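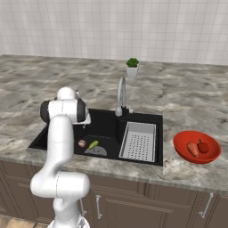

## Buying a kitchen arm: the questions I get asked most

I look after equipment planning at Lekus, and every year when the budget forms go round I get the same emails. So I've put my answers in one place. If yours isn't covered, come and find me (mornings are best, I'm no use after four).

### Do we need to buy the arm before we start?

No, please don't! Start in simulation. You can build a kitchen with a sink, a worktop, some veg and an arm hanging over it, and find out a surprising amount before a single purchase order goes in. Mostly you find out whether your arm can get down into the basin without its elbow going somewhere silly. We spent 7 weeks in the simulated kitchen before we asked for quotes, and I'd happily have had longer.

### What can the simulation tell me about what to order?

Reach, first of all. A double sink with a deep basin on the left and a narrow one on the right is a good test, as the arm has to come in over the front of the counter, keep clear of the tap and still point its gripper down. Try picking a cucumber out of the big basin and putting it in the colander tray next door. Then try something in a bowl off to the right. If the arm is stretched out nearly straight for that one, look at a longer model or move the base.

It's also great for settling arguments about where the base goes. Afiq Wuisan wanted ours fixed to the wall, I wanted it on the floor in front of the units, and we just ran both. (Floor. I'm being very gracious about it.)

### And what can't it tell me?

How a wet onion behaves. Simulated veg is lovely and obedient, and real peppers are slippery and never the same shape twice. I wouldn't choose fingertips from a simulation at all. Order a couple of cheap sets and try them with real shopping.

Noise is the other one. Go and stand next to the arm you want for an afternoon before you sign anything.

### How much should I put down for the bits that aren't the arm?

More than you'd like. My rule is to set aside 34 per cent of the arm price for everything else: gripper, spare fingers, mounting, cabling, guarding, splash covers and delivery. When I started I put down next to nothing for this and had to go back and ask for more money in July, which was not a fun conversation.

Splash covers get forgotten every single time. If there's a sink in your plan, put them on the list now and check that the arm can still bend properly with one on.

### Do we need a real kitchen as well?

You need a bit of one. A run of base units, a proper sink and a worktop will do nicely, and plain units from a kitchen shop are fine. Match the sizes to your simulated kitchen, or change the simulation to match what you've bought. Either's fine, but do pick one and write the measurements down. Soon-im Bae keeps ours in a shared sheet with 142 rows and I tease her for it, but I look something up in there most days.

Don't forget the plumber, by the way. Ours was booked up for ages.

### Should we lease or buy?

If your project runs for less than a year, I'd lease. Longer than that and I'd buy, but ask what happens when a joint fails. We had quotes from Molow and Marinho, and the prices were close enough that the repair terms decided it for us. Marinho offered a loan arm during repairs, so Marinho it was.

### How long does it all take?

Allow 8 weeks from order to delivery, then a bit more for the risk assessment and fitting. Iñaki Segura does the assessments here and he'll want a floor plan with the arm's full reach drawn on it, so have that ready when you book him in.

### Can I borrow your simulated kitchen?

Yes, of course! Ask Eun-seong Woo for access and say which arm you're thinking of. You can swap in your own sink, shift the bowl and the tray about and add whatever food you like. All I ask is that you save it under a new name, as I've lost my layout twice now.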